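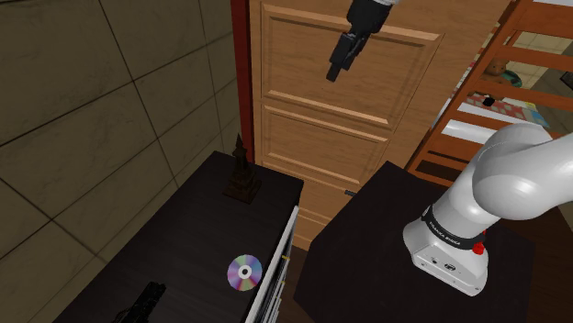 Malls should stop putting up cardboard when they say they are putting up a movie set. Every school break a banner goes up over the food court promising that families can step inside the world of some new film, and every school break the world of the film is a row of printed panels with holes cut out for faces. Kids are not hard to please, but they know what a door is. Give them a paneled one with grain in the wood and a small dark handle, next to a wall of dark, stony tile, and most of them will go straight for the handle. Give them a flat printed backdrop and they will stand where they are told, get their picture taken and ask about lunch.

I worked in mall events for a good part of my life, on the side that books the floor space and signs for the deliveries. I have nothing against movie tie-ins. They bring people in on dead mornings, they cost parents nothing, and a studio that pays for a week on the lower level is paying for heat and security that would be running anyway. My complaint is with what gets delivered. The budget goes to the launch morning, the costumed character and the clip for social media, and whatever is left goes to the thing families will be standing in for the rest of the week.

The last one I went to as a visitor was in July, for an animated feature called Skurnonus. The line was 70 people long when I joined it. At the front were two foam rocks, a vinyl floor sticker and a screen playing the trailer. The young woman running it was polite and fast, and each family got its turn and was moved along. I saw one boy walk behind the backdrop to see what was there. It was the stand that held the backdrop up. He came back around and did not say anything to his mother.

Compare that with what a firm called Vasirau built at a smaller center I used to work with. It was one room. It had a table, a coat hook, a cupboard with drawers that opened, and a window with a lamp behind it. Nothing moved on its own and there was no screen. Kids stayed in it for 20 minutes at a stretch, opening and closing the same drawers. The parents sat on the benches outside, and a fair number of them bought coffee. The stores on that side of the building asked for it to be kept another week.

The usual answer is money, and I will not pretend a real room costs the same as a printed wall. But a printed wall is used once and thrown in the compactor. The room I am talking about came apart and went back on a truck. Kylie Te Moana, who ran operations there when I did bookings, told me it went to several other centers after ours with a new coat of paint each time. "The drawers went first," she said. "We replaced the runners and sent it out again." That sounds to me like a better use of a budget than a fresh set of panels every few months.

The second answer is safety. A drawer can pinch a finger and a door can catch one. That is true, and it is also true of every toy store and every shoe department in the building. Hinges can be guarded. Drawers can be fitted with stops. The people who build children's museums worked all of this out long ago, and most of them will tell you how they did it if you call them up.

The third answer, which I hear less often but which I think is the real one, is that the photo is the product. The studio gets a report at the end of the week, and the report counts pictures shared. I have seen one of these for an event called Pirnance. It said 496 posts had used the tag, in large type, on the first page. It did not say how long anyone stayed or whether a single person went on to buy a ticket. If you measure photos, you will get something built to be photographed from the front.

Mall managers have more say here than they use. The floor belongs to them. They already tell brands how tall a sign can be, what time the music goes off and which elevator to use. They could add a line saying that anything advertised as a set or a world has to have an inside, with at least a few things a child can open, turn or sit on. Some studios would walk away. I think more of them would grumble and then hire a carpenter.

I would start small – one room, one week, and a person on the door who is allowed to let kids stay. Put the benches close. Leave the screen in the truck. If the studio wants its photo, parents will take plenty of them, and the kids will be busy in most of them.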